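Foro Casa en Orden > Almacenaje y organización > Juguetes y cuartos infantiles

Tema: Cajas translúcidas para juguetes, ¡me he convertido!
149 respuestas, página 12

marisol_ordena
Retomo el hilo porque llevo desde septiembre con el sistema de cajas de plástico translúcido y estoy encantada. Antes lo tenía todo en cestos de tela monísimos (los Fedum con asas) y mis hijos los volcaban enteros en el suelo para encontrar una sola pieza. Ahora ven el color a través del plástico y van directos. ¡Qué diferencia, de verdad!

Lo que más me ha cambiado la vida es dividir por tamaño de caja y olvidarme de las categorías. Las piezas pequeñas, en cajas bajas. Los aros y los peluches, en las medianas. Y encima de cada caja un paño ligero en lugar de tapa, que las tapas acaban siempre debajo del sofá.

Tito_Kirton
¿Paño en lugar de tapa? Eso se llena de polvo en tres días. Yo uso las Kirton con cierre y no las cambio por nada, las apilo de cuatro en cuatro y tan contento.

marisol_ordena
Pues el paño se lava y ya está, Tito, jajaja. Va a la lavadora con las toallas. Y los míos tienen tres y cinco años, con los cierres duros se pelean y acaban llamándome. Con el paño tiran de una esquina y listo, se apañan solos. Eso sí, para apilar te doy la razón, ahí no hay paño que valga.

Me gustan mucho las verdes, porque no se ven tan «hospital» como las transparentes del todo. Con el paño verde clarito queda un conjunto precioso, y aun tapada se distingue el aro por el lateral:

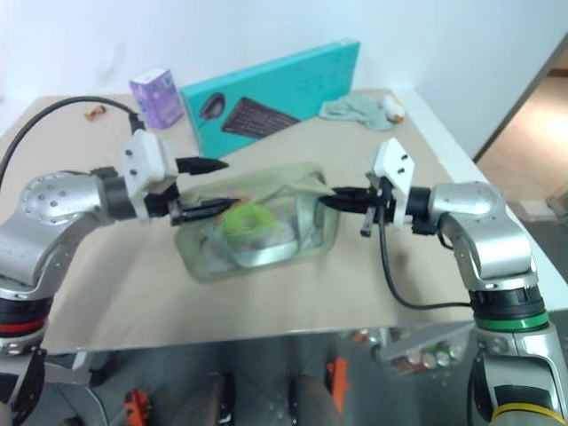
Aris opina que el verde claro engaña, que en una estantería con poca luz las cajas de ese tono se confunden unas con otras y que al final hay que poner etiquetas igual. En su casa acabó mezclando verdes y azules por baldas y asegura que con eso los niños ya guardan cada cosa en su sitio.

lunaymedia
Yo también mezclo colores y me va genial. Azul para construcciones, verde para cosas blanditas. A lo que no le veo sentido es a ponerle etiqueta a una caja que se ve por dentro...

Tito_Kirton
Se ve por dentro hasta que le pones un paño encima :P

marisol_ordena
¡Por arriba! Por los lados se sigue viendo, que es como las miran ellos desde el suelo. De todas formas lo de los azules me lo apunto, Aris, me parece una idea buenísima para la balda de abajo, que es la que peor luz tiene.

pepa1688
Una pregunta de novata: ¿las esquinas redondeadas no quitan mucho sitio? Tengo un mueble D'Souza de huecos cuadrados y me da rabia desperdiciar los rincones.

lunaymedia
Algo quitan, pero se limpian muchísimo mejor. En las de esquina recta se me quedaba plastilina pegada y había que sacarla con un palillo. Mide el hueco por dentro antes de comprar, que yo no lo hice y tengo dos cajas viviendo en el pasillo.

pepa1688
Gracias!! Mido esta tarde y os cuento. Creo que voy a probar con paño en las de peluches y con tapa en las de piezas, así no se me enfada ninguno de los dos, jeje.

Tito_Kirton
Me parece justo. Pero pon tapa en las piezas, hazme caso.

marisol_ordena
¡Sube fotos cuando lo tengas montado, Pepa! Y si alguien encuentra cajas bajas en ese mismo verde que avise, por favor, que me faltan para los lápices.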